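**Pace counting** is a method of measuring distance on foot by keeping track of steps. Hikers, surveyors and search teams use it together with a compass when landmarks are hidden by forest, fog or darkness. It belongs to the wider practice of dead reckoning.

## Method

One pace equals two steps, so only the left or the right foot is counted. Before a trip, the walker covers a measured course of 100 meters at a normal stride and notes the number of paces. Many adults need between 60 and 70. The course should be walked several times, and the results averaged.

In the field, the walker counts up to that number, records 100 meters and starts again from zero. Common ways to keep the record include knotted cord, pebbles moved from one pocket to another, and sliding beads.

Clothing and load affect stride length. A heavy coat or wet pants can shorten it, so the test course is best walked in the clothes planned for the trip.

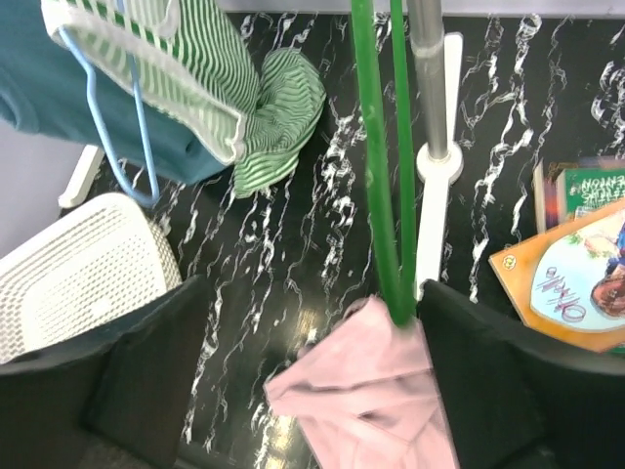

*A striped green-and-white garment, hanging.*

## Sources of error

Slopes have the largest effect. Strides shorten on a climb and often on a steep descent as well, and the map shows only the horizontal distance. Sand, snow and thick brush also raise the count. Some walkers keep a second figure for rough ground – usually found by repeating the test on a trail of known length.

Detours are another problem. A walker who goes around a pond may stop the count, step sideways at a right angle, pass the obstacle while counting again, and then return to the original line. 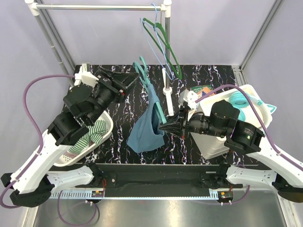
Fatigue builds up more slowly. Over a long day the stride tends to shrink, and a count that was accurate in the morning may overstate the distance by evening. Checking the count against a stream crossing or trail junction limits the error.

## Training courses

The Tulliten course near Listville is a marked loop of 904 meters with 2 climbs and posts at uneven intervals. Beginners walk it 3 times, the last time after dark. The nearby Grorkeo trail has no posts and is used for compass work.

## See also

- Dead reckoning
- Handrail (navigation)
- Naismith's rule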